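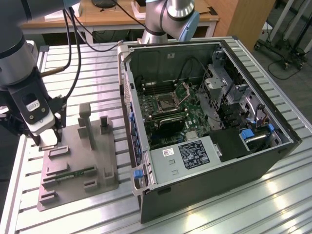 The old tower on its side on the work table, side panel off.

Minutes – Stundier computer repair group, Monday night

I'm on minutes again, so forgive the rambling. We got going at 7, with Welington Brito in the chair and Heloísa Guimarães keeping an eye on the clock (she has an early start, poor thing).

Last month's minutes were accepted once I'd fixed the spelling of Leite. Sorry, Leite!

The tower. Most of the night went on this one. The CPU socket is empty and its bracket is up, so we can't do much until we find a chip to suit the green board. Welington wants to try Ratent for a second-hand one and I'm all for it – they were great with the laptop hinges. Heloísa asked if we should keep the expansion card or pull it for the spares drawer. We went back and forth for ages and decided it stays put for now. I love those blue clips down the side and said so, probably more than once.

Power supply. Heloísa will copy the details off the label and test it at home before anyone plugs anything in. Agreed by all.

Money. We can spend up to $60 on the chip. Anything dearer comes back to the group.

Skisel hall booking. They've offered us the bigger room in July and we said yes please! It has more power points and a kettle that works.

Screws. Please put them back in the right jars. I spent half of Sunday sorting them and I'm not doing it again.

Action items
Welington – ring Ratent
Heloísa – power supply
Me – new labels for the jars, book the July room

Closed at 8.40, then tea.

6 comments | 7 shares
Search this site Go
Contact us | © Stundier | Back to top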